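September 1, 2026 – studio notebook, Lirkora commission

Wax patina on test panel 2 has gone chalky at the lower weld. Heledd Owen to strip it and recoat with Lamex, thinned.
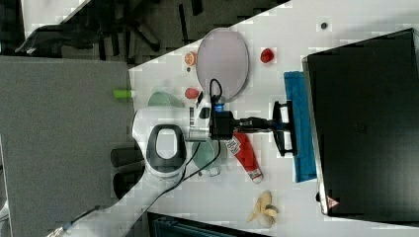

Plinth fixings

Base plate is 760 mm across. Mwanaisha Mutiso wants two extra anchors on the seaward side – drawing to be reissued before Kang cut the steel. Interpretive text still at draft; artist's title not confirmed.
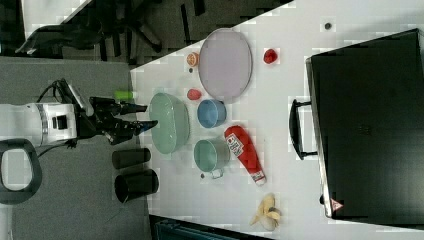 Green bowl and large oval plate, white table.

Brendska invoice for the June castings still open.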